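Teaching a Two-Finger Gripper to Sort Laundry by Demonstration
Final project report, Introduction to Robot Learning

1. Background

Our project asked whether a small two-armed robot could learn a household job from people doing it by hand, with no one writing out the motions in code. We picked laundry because cloth changes shape every time it is touched, and the two earlier projects in this course that used our lab table worked only with blocks and cups.

The full job was to open a mesh laundry bag, take out what was in it, and put it in a basket. We split this into stages and collected demonstrations for each stage separately. This report covers the first two, opening the zipper and emptying the bag. Folding was in our proposal and we dropped it in December.

2. Two ways of showing the task

We compared two ways of giving demonstrations.

The first was remote control. The operator sat at a desk and moved two small leader arms, and the robot arms copied them. We used the Tirkton control software that was already on the lab computer. The operator watched the table through a screen.

The second used hand-held grippers. The person holds one in each hand and does the job directly at the table. The fingers are metal, like the ones on the robot, so what the person can pick up should be close to what the robot can pick up. We processed these recordings with Clasport, which turns the motion of the grippers into positions the arms can follow.

We expected remote control to give cleaner data, because the recorded motion is the motion of the robot itself. We expected the hand-held grippers to be faster.

3. Collecting the demonstrations

We recorded 78 demonstrations with the hand-held grippers and 22 by remote control. The gap is large because remote control was slow. A good hand-held run of the zipper stage took roughly 10 seconds. By remote control the same stage often took several times that, and many runs were thrown out when the zipper pull slipped away and the operator could not find it again on the screen.

Before each run we moved the basket and the bag a little. In early sessions we forgot to do this, and the policy trained on those runs reached for the same spot on the table no matter where the bag was. We deleted that set and started over. The numbers above do not include it.

The zipper pull was the hardest part. It is small and it hangs loose, so it ends up in a different position each time the bag is set down. With the hand-held grippers, people soon started using one hand to hold the bag still and the other to work the zipper. No one was told to do this. In the remote control runs, most operators tried to do it with one arm first, and the whole bag slid along with the zipper.

We also had to agree on when a run started and ended. We settled on starting with both grippers over the table and ending when both had let go. Runs that did not fit were cut to match.

4. Training

We trained one policy on each set, using the same settings for both. Training ran overnight on the lab machine, which we named Hajji. A second machine, Hiso, was supposed to share the load, but its driver was out of date and we ran out of time to fix it.

5. Results

The policy trained on hand-held demonstrations opened the bag in 4 of 10 trials. The one trained on remote control did not open it in any of its 10 trials, although it touched the zipper pull in several of them. This is not a fair test of the two methods, because the sets were such different sizes. We should have cut the larger set down to 22 and trained again on that.

Once the bag was open, both policies could usually get hold of the cloth inside. The most common failure after that was pulling the bag along with it, and then dropping both beside the basket.

6. Problems and next steps

The gripper fingers cover part of the zipper just as they close on it. A second camera at the side of the table would probably help, and there is room for one. We would also like to try thicker zipper pulls, to find out how much of the failure comes from the size of the part.

The recordings, the trial sheet and the cut list are in the shared course folder. Anyone continuing the project should read the cut list first, as some run numbers are missing on purpose.

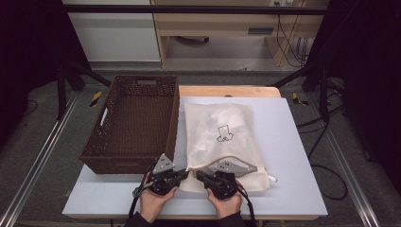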